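Battery calibration (mobile phones)

Battery calibration is the name given to a routine of fully draining and then fully recharging a mobile phone, said to correct a wrong battery percentage or bring back lost running time. The practice is widely recommended on repair forums and by the makers of calibration apps. Evidence that it does the second of these things is thin.

Background

A phone can't measure the charge left in a lithium-ion cell directly. It estimates the figure from voltage, current and temperature, usually with a small circuit called a fuel gauge. As the cell ages its capacity falls, and the estimate may drift. Common signs are a reading that sits at one number for a long time, or a phone that shuts down while still claiming to have charge left.

A full cycle gives some gauges two known points to work from, so the reading may become more accurate. The cell itself gains nothing. Older advice about "training" a battery dates from nickel-cadmium cells, which behaved differently, and has been carried over to newer phones with little checking.

Calibration apps

Most calibration apps for Android work by deleting a file named batterystats.bin, which needs root access. The file holds records of what has been using power. Android engineers have said that it has no effect on the displayed level, yet apps offering to wipe it are still easy to find.

Two of the better-known titles among forum users were Kilow and Drostero. Kilow showed a progress bar and asked the owner to leave the phone plugged in until it finished. Drostero claimed to "realign" the cell and offered a paid version for batteries more than a year old. Neither developer explained what realigning involved – the help page simply repeated the word. 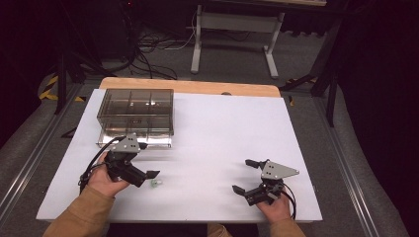 By Teodoro Fajardo
18 September 2021

The Privosmont test

The figure most often quoted in favour of calibration comes from a post on the Privosmont repair board, whose author collected 1,387 replies from owners who had tried a full cycle. Of these, 90 per cent reported an improvement. The post didn't say how improvement was judged, and there was no comparison group. Owners who also restarted the phone, removed apps or turned down the screen were counted with everyone else.

A smaller trial by the repair shop Sárközi used 31 handsets and timed video playback before and after. It found steadier percentage readings on several older models and no gain in playback time that couldn't be put down to ordinary variation. The shop sold replacement batteries, a point its critics were quick to raise.

Risks

Repeated deep discharge adds wear to a lithium-ion cell. A single cycle is unlikely to matter much, but some guides suggest doing it weekly, for which there is no good case. A swollen battery shouldn't be cycled at all, and the phone should be switched off and taken to a repairer.

See also: Fuel gauge; Charge cycle; Battery replacement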